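Chapter 6
Comparing End Effectors on Soft and Irregular Objects

6.1 Why the Test Object Matters

A gripper that performs well on a wooden block may fail on a length of rope. Rigid objects keep their shape when the fingers close, and the result depends mostly on position and force. Objects that loop or bunch present a different edge at each approach, and the surface below them may also give way.

The comparison in this chapter uses the Sadton household set, a group of simulated rooms with a fixed arm and small objects placed on furniture. Each gripper model is run for 60 trials per object under the same controller.

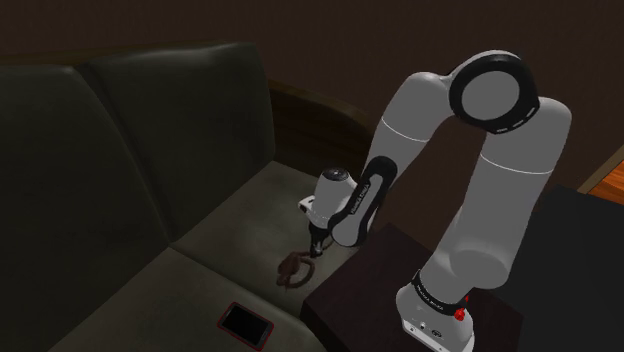
Figure 6.1 Simulated trial with the arm over a looped object on a sofa seat.

Two camera views are recorded in each trial. The room view shows the arm and its approach path. The close view shows the fingers and the object near them – it is the more useful of the two for judging alignment, but parts of the object are often hidden behind the gripper itself. Students should study both before assigning a cause to a failed grasp. 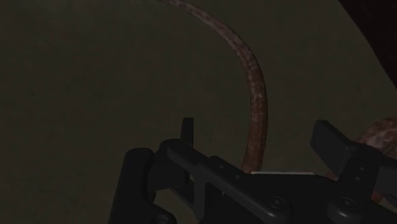 Kalniņš objects that a close view alone rewards the wrong habits, and that finger spacing should be read from the joint data first and checked against the picture second. The Fello exercises at the end of this chapter follow that order.

6.2 Terms Used in This Chapter

Approach: the motion of the arm before the fingers begin to close.
Opening: the distance between the inner faces of the finger pads.
Occlusion: the hiding of an object, in whole or in part, from a camera.

Section 6.3 sets out the scoring rules and applies them to the first 44 trials of the Enix controller.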